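The Room with the Door Ajar

By the time Ximeng Fan got to the lab on Saturday, Rusten had finished 800 runs and Zewditu Tamiru had stopped eating lunch at her desk. She was standing up to read the log.

"It isn't the arms," she said. "I thought it was the arms."

The method was hers. Every run took place in the same simulated room, but before each one Rusten shifted the viewpoint by a small random amount and tilted it. The policy never saw the room from the same spot twice. Kaiwen Lu, who paid for the machines, called it shaking the box. The claim in the draft was that a policy trained on a shaken box would stop caring where its eyes were and attend to the table.

"So what is it?" Ximeng said.

"The portrait."

He pulled up a chair. She had plotted where the policy was looking when it chose to move, run after run, and the marks did not settle on the table. They settled on the wall, on the man with the red beard. The policy had learned where he hung and was working out everything else from him.

"It's using him as a landmark," Ximeng said. "That's fair. I'd do the same."

"Then we haven't shown what we said we showed."

Boyang Jin had built the room two years before at Wondcombe, for another project, and had put the painting up because the wall looked bare. Zewditu called him. He was at his daughter's swim meet and she could hear whistles.

"Take him down and run it again," Boyang said.

"I did. 10 runs. It found the door."

He was quiet for a bit – someone was being cheered – and then he asked whether the door was still open a little. She said it was, in the version she used. He said he had always meant to close it.

They stayed until the cleaners had gone. Ximeng rewrote the claim in pencil on the back of the draft. The policy did ignore the tilt, he wrote, by holding on to whatever in the room did not move. Zewditu crossed out "holding on to" and wrote "using." Then she put "holding on to" back.

She queued the rest, to bring the total to 1,160, and picked two views for the paper while the fans came up to speed.
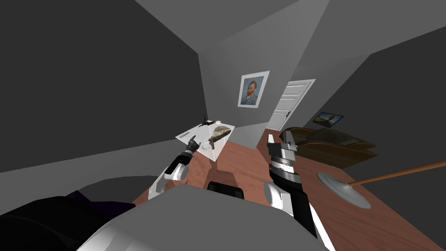
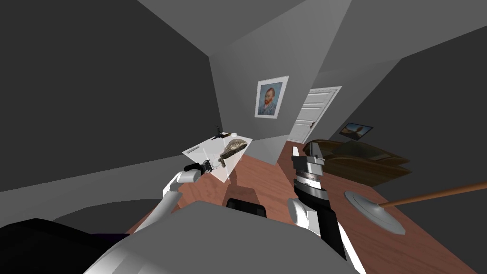 Both views: the simulated room, with the robot's two arms and the portrait on the wall.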